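Tedside Junction

Tedside Junction is a railway junction and former station on the Irkomgate line, where the single-track branch to Marchuk leaves the main route. The station closed to passengers when local services were withdrawn, but the junction remains in regular use by freight trains.

The layout consists of two running lines and a loop on the north side, long enough to hold a train of 26 wagons. Trains for the branch cross to the loop before joining the single line, which climbs steadily for 3 miles to the quarry sidings at Prullari. Line speed on the main route is 60 mph - reduced over the junction itself for trains taking the branch. 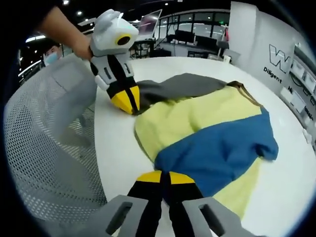 Stone traffic from Prullari provides most of the workings. Loaded trains normally run in the early morning and the empty wagons return in the afternoon, with diesel locomotives in charge throughout. Beyond Prullari the branch continues to Marchuk, where a short platform survives and is used by occasional charter trains.

The original signal box at Tedside was demolished after control passed to Irkomgate. The main station building - a single-storey brick structure on the southbound platform - is now a private house. The footbridge was removed at the same time as the platform canopies.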